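Search this list
Enter keywords
Advanced search

[Drostwood-fitout] Re: Wire baskets on rail, small bays

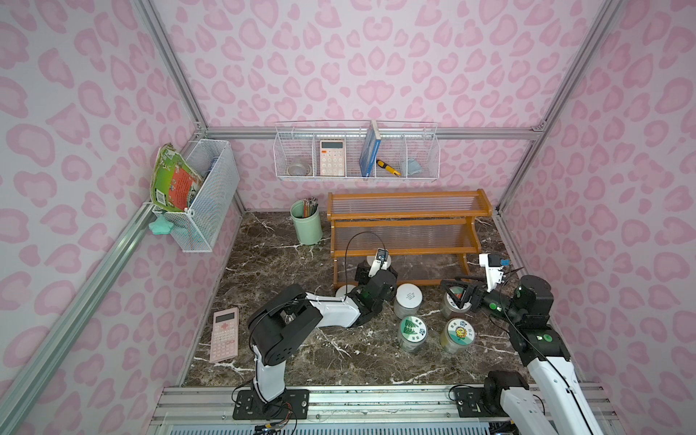
Mitali Roy wrote:

> We are fitting out the Gultthorpe bays next and want one storage
> pattern for all of them. Can someone who has used the long wire
> shelf basket confirm that it is worth a bar of its own, or should
> everything hang from the side rail? The bay is 682 mm across inside.
> Also, does the patterned wallpaper stay on behind the baskets?

Mitali,

Use the bar. The long basket has four compartments and each one should be given a fixed use. Ours has a glass bowl on the left, then the calculator, then a book with the utility knife beside it, and a folded cloth at the right-hand end. Stand the calculator upright with the keys facing out, so it can be read without lifting it.

The utility knife I would move. It shares a compartment with the blue book and lies at an angle, and people reach in there for the book. Retract the blade every time, or give the knife the end compartment and put the cloth elsewhere.

Hang the box-shaped mesh basket on the side rail only. It is fine for soft or bent items. A worn magazine will lean out over the front edge whatever you do, and a stiff backing card behind it is the only cure I have found. The green star hanging under the corner can stay if the users want it. It takes up no shelf space.

Floor items: keep pens in the green cylinder at the back, near the left corner, with the two-tier rack to the right of it against the back wall. The rack has clear slats on both tiers, so small parts on the lower one can be seen from above. Leave 143 mm between the basket and the top of the rack – less than that and you will catch your knuckles.

Wallpaper: leave it on. The pink leopard print is on the back and side walls and we had no lifting at the edges after 14 weeks. Ranasinghe supplied the paste. Wipe it with a damp cloth only, as the Cakatska cleaner took the colour off a test piece.

I can send the bar drawing on Sunday if you still need it.

2 replies
0 shares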